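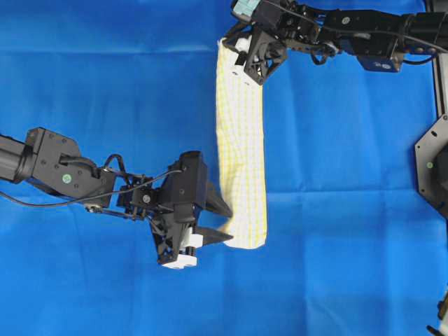
3.2 家事の「ついで」はどこで生まれるのか

ここからは少し肩の力を抜いて、聞き取りの話をさせてください。わたしとLauri Aaltonenさんは8月のあいだ、Stosauの集合住宅に通って、共同の洗濯室を使う人たちに話を聞きました。配ったアンケートは354通です。最初は洗濯の頻度だけを尋ねるつもりだったのに、自由記述の欄がとにかく面白くて(裏面までびっしり書いてくれた方もいました!)、結局そちらを中心に分析することになりました。

いちばん目立ったのは「ついで」という言葉です。乾くのを待つついでに手紙を読む、たたむついでに隣の人と話す、といった具合ですね。洗うことそのものより、たたむ時間のほうに会話が集まっていたのは、わたしには意外でした。タオルのような四角い布だと手元を見なくても進むから話しやすい、と書いた方もいます。 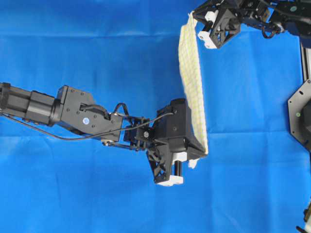
Usarum大学 生活文化学科 住まいと家事研究室

では、話し相手がいないときはどうでしょう。Nhyira Asamoahさんが先に調べたNisbet地区では洗濯室が各階にあり、顔を合わせる機会がずっと少なかったそうです。Stosauの記録と並べてみると、Nisbetの人は「早く終わらせたい」と書きがちで、布の扱いについての記述も短めでした。設備が近いほど家事が楽になる、とわたしも単純に考えていたのですが、便利さと楽しさはどうも別々に聞かないといけないようです。

それから、たたみ方の流儀! 三つ折りか四つ折りか、角から合わせるか辺から合わせるかで、家族の中でもけっこう揉めるらしいのです。角をつまんで持ち上げてから形を整える、という書き方もよく出てきました(図3)。この違いが育った家によるものか、棚の奥行きによるものかは、今回の質問では分けきれていません。次の節では、棚の寸法も書いてもらったFoltunell団地の回答を使って、もう少し粘ってみます。 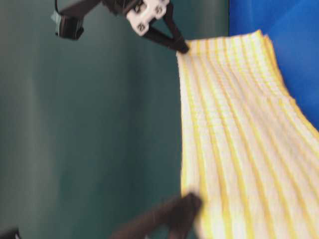 図3 角をつままれた黄色い縞のある白いタオル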